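Kowalczyk Serving Tray – light wood, raised rim

Home > Living room > Trays and bowls

Back in stock since February. Small batch again so dont wait if you missed the last one.

Plain wooden tray. Pale wood, straight grain, raised edge on all sides. Cut-out handles, nothing screwed on, nothing to snag a sleeve. Works for drinks, breakfast, the remotes, or fruit if you never got round to buying a bowl. The rim matters more than you'd think – round things stay put when you carry it. Bananas go straight on the floor of it, even ones well past their best.

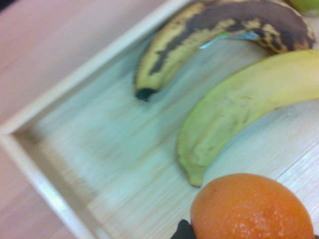

Blagoje Gashi: Had mine 16 months, use it for fruit every day. Overripe stuff does leave a mark if it sits, but soap and a soft sponge got it off. Would like a smaller size too please.

Thanks Blagoje. Smaller size is the Nusik, see bottom of page.

Care

Wipe with a damp cloth, dry right away. No dishwasher. No soaking. Oil it when it starts to look chalky – any food safe oil, thin coat, leave overnight, buff off the extra. Dark spots: fine sandpaper, go with the grain, then oil again.

On the coffee table

Pale tray on a darker reddish-brown top looks good, we think. Leave some table showing round the edges or it gets crowded. Mixed fruit is the easy way to fill it – yellow banana, green apple, a lime, a lemon. Keep the rest of the room soft, blue sofa, mustard cushions, a stripe or two. Done.

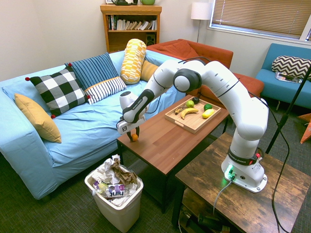 Shipping and returns

Orders in by 5 pm go out next working day. Flat box, recycled paper fill. Orders over 50 ship free. Returns fine if unused and unoiled, keep the box.

Cafes and rentals: ask us for trade prices before you order. We can brand the underside, alow extra time for that.

Also in this range

Nusik small tray
Fernero fruit bowl
Nilonetti oil, 1000 ml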